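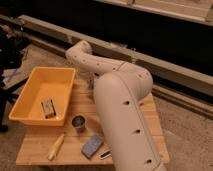 A low wooden table and a beige baseboard heater.

Naa Abugri wrote the first episode of "Hatari" in a single night in June, and then she rewrote it for two years. The series follows a nurse who hears the thoughts of dying patients. "I was afraid of her power," Abugri says. "So I gave her a weak heart – she must pay each time."

The villain, Boateng, came later. "He is polite. For me this is more frightening than shouting."

She cut 27 pages from the finale, including the fire at Cletholm hospital. Does she miss it? "A little. But Mariama Mensah plays the quiet version so well that I stopped asking for the fire."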